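Catríona Ó Conaill
15/05/2022

A thread on hard water and limescale, as the same questions come up every time I mention descaling. Domestic supply only. Boilers in commercial premises are another matter.

1/ Hardness is the calcium and magnesium dissolved in the water. In the UK it is usually quoted in milligrams per litre "as calcium carbonate", and that phrase matters. It is a conversion, so that two different metals can be added together on one scale.

2/ The last report for my street in Vorura gives 493 mg/l as calcium carbonate. The calcium line on the same report says 139 mg/l. People see the two figures and assume one is a mistake. Multiply the calcium by 2.5 and you have most of the total. Magnesium makes up the rest.

3/ Not all of that turns to scale. The part paired with bicarbonate does, when the water is heated. This is called temporary hardness. The part paired with sulphate or chloride stays in solution when you boil the kettle and is called permanent hardness. A single total tells you nothing about the split. Ask the supplier for the alkalinity.
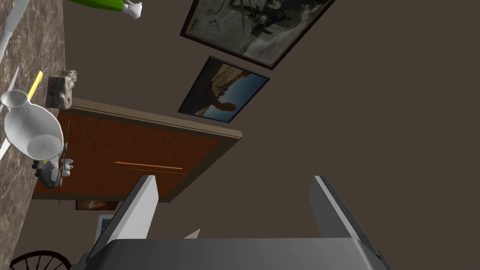
Does a jug filter remove limescale?
It reduces it while the cartridge is fresh. The resin swaps calcium for hydrogen or sodium until its capacity is used up, and in very hard water that happens well before the date on the box.

4/ Heating drives the reaction. Bicarbonate breaks down, carbon dioxide leaves, calcium carbonate comes out on whatever surface is hottest. In a kettle with an exposed element that is the element. In a flat-bottomed kettle it is the base.

5/ My own kettle is a Husex with a flat steel base. The scale comes off the base in plates once it is thick enough and then circulates as flakes. The mesh in the spout catches the large ones. Unpleasant in tea, harmless otherwise.

6/ Test strips. The Flanby ones are adequate for telling soft from hard. The top pad simply reads "very hard" and goes no further, so they are of no use to me. A drop-count titration kit is slower and much better. Rinse the tube with the water you are testing, not with whatever was in the last sample.
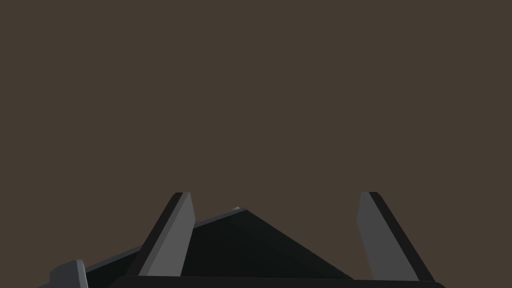 Gripper from close up, plain dark backdrop.

7/ Descaling is acid dissolving carbonate. Fizzing is carbon dioxide coming off. When the fizzing stops, either the scale has gone or the acid has. Look before you add more.

8/ What I use: 17 g of citric acid powder in 1000 ml of cold water, left to stand, then rinsed twice. Heavier scale wants a second batch. I prefer a repeat to a stronger mix.

9/ Do not boil citric acid in a badly scaled kettle. Calcium citrate is less soluble hot than cold, and you can end up with a white film that is harder to shift than the scale was. Warm is fine.

10/ Vinegar works. It is a weaker acid at kitchen strength, it is slower and it smells. Malt vinegar can also leave a colour on plastic. I have no other objection to it.
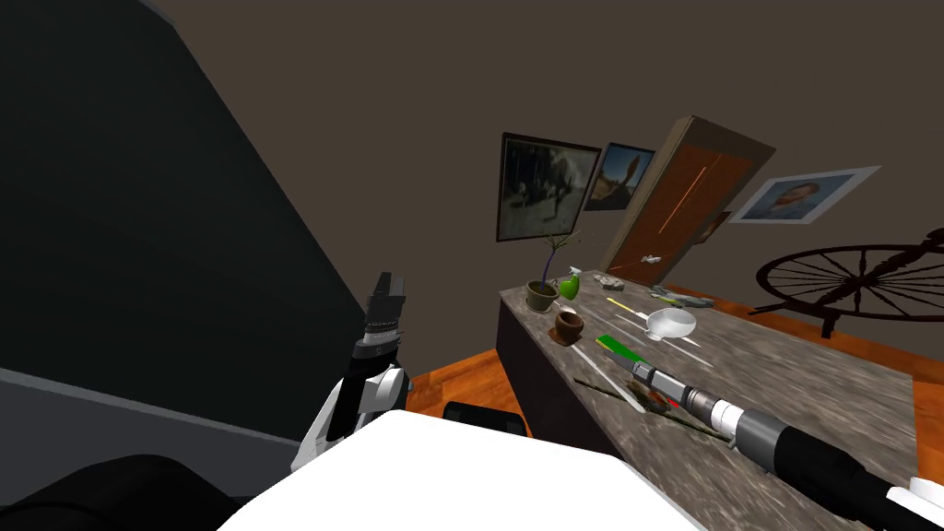
Surfaces

11/ Everything so far has been about steel and plastic. The rest of the kitchen is where descaler does damage. Marble and limestone are themselves calcium carbonate, so the acid cannot tell them from the deposit you want gone.

12/ A splash of lemon juice on polished marble leaves a dull patch. This is etching, and it is a loss of stone. No cleaner will bring it back. It has to be repolished, and a sealer does not prevent it, because a sealer is there to slow staining.

13/ Granite mostly tolerates weak acid. "Mostly" because the trade sells several stones as granite that are nothing of the kind. Dambrauskienė, the stone yard I use, will put a drop of acid on an offcut if you ask. If it fizzes, keep descaler away from it.

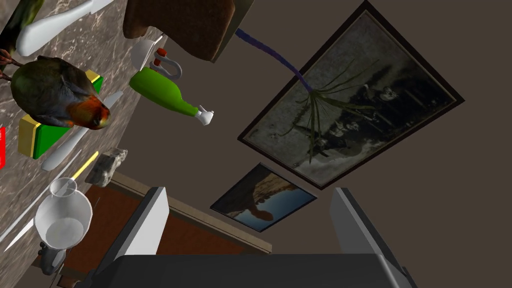
14/ Scale on a stone worktop is best dealt with mechanically, and before it builds up. Water left to dry round a tap base leaves its minerals behind each time, so the cheapest treatment is a dry cloth after washing up. For ordinary marks on a mottled marble top like this one I would use a two-layer sponge of the green and yellow sort lying there, yellow side down, with a drop of neutral washing-up liquid. Check any abrasive face on a spare piece first. Mottling hides a lot of wear until the light comes in low.

15/ Chrome taps: citric acid on a cloth, wrapped round the spout, with the stone underneath covered. Ten minutes, rinse, dry. Gold-coloured and matt black finishes vary too much for me to advise. Read the maker's leaflet.

16/ Magnetic conditioners. I have not seen a domestic trial I would rely on, in either direction. An ion-exchange softener does remove hardness and you can measure that it has done so, at the cost of salt and some added sodium. Keep one unsoftened tap for drinking.

17/ I will repeat the titration in June and post the result under this one. Corrections welcome, with units.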